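Predictable Schedules, Steadier Staff: A Conversation With Anoma Dewan

Jun 25, 2019

When Urnia began publishing employee schedules well ahead of time, several of its own managers expected the practice to be dropped within a season. It is now written into the company handbook. Anoma Dewan, director of workforce policy at Urnia, spoke with us at the firm's Wotenbridge office about how the policy was drafted, what it cost, and where it still falls short.

Under the rule, hourly employees receive their shifts three weeks before they are due to work them. A manager who changes a shift after that point must obtain the employee's agreement in writing, and the employee receives two hours of additional pay. Exceptions are made for severe weather and for power failures.

Ms. Dewan said the company came to the question by way of its exit interviews. "We had assumed that people were leaving for a higher wage," she said. "Some were. But when we read the forms closely, the word that kept appearing was 'hours.' People could not arrange child care. They could not take a class. They did not know on a Thursday whether they would be working on Saturday."

Urnia tested the policy at its Montoya location, which has 29 hourly employees, before extending it elsewhere. The trial was planned for six months and began in October. Ms. Dewan described the early weeks as difficult. Department heads were used to adjusting staffing from one day to the next, and several of them continued to do so, which meant that the additional pay was charged to their budgets more often than anyone had forecast.

"The first payroll report was not pleasant reading," she said. "I was asked to explain it, and I did. My answer was that the cost had always been there. Our employees had been carrying it for us, in the form of babysitters they paid and then did not need, or second jobs they had to turn down. We had moved it to a place where we could see it."

By the end of the trial, late changes had become uncommon. Requests for unplanned time off had also declined, although Ms. Dewan was careful about how much weight to give that result. The trial ran through the winter, when business is slower, and one location is a small sample. 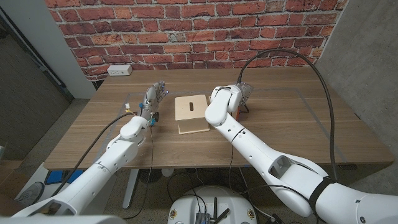 Mahfuz Cassim takes a more reserved view, and told us that advance schedules work well only where the employer also keeps enough people on the payroll to cover absences. Without that margin, he said, a fixed schedule can turn into a reason to refuse any request at all, and employees who once traded shifts among themselves may find that they need three signatures to do the same thing. He added that he would like to see companies publish the number of trades they approve and the number they turn down.

Ms. Dewan did not dispute the point. The original draft of the policy required a supervisor and a department head to approve every trade, and employees objected to it almost at once. The present version allows two employees in the same job grade to exchange shifts by notifying their supervisor, provided that neither goes into overtime as a result.

"That was our mistake, and it was corrected because people told us plainly that it was one," she said. "I would advise any employer to bring hourly staff into the drafting. We held listening sessions, but we held them after the text was finished – and at that stage you are mostly asking people to approve your work."

She was asked whether smaller employers could reasonably be expected to follow the same course. Her reply was that they should begin with a shorter notice period and keep to it. In her opinion, a week's notice that employees can rely on has more value than a longer period that is regularly set aside. She also recommended that the payment for late changes be fixed at a simple amount and shown as a separate line on the pay statement, so that both employee and manager can see when it has been applied.

The policy will be extended next to Varside, where many employees are students and availability changes with each academic term. Ms. Dewan expects that the three-week period will need to be adjusted there, and said that employees have been invited to propose the terms before anything is drafted.

"I do not regard the handbook language as final," she said. "We review it each year, and I would be surprised if Varside did not send it back to us with corrections."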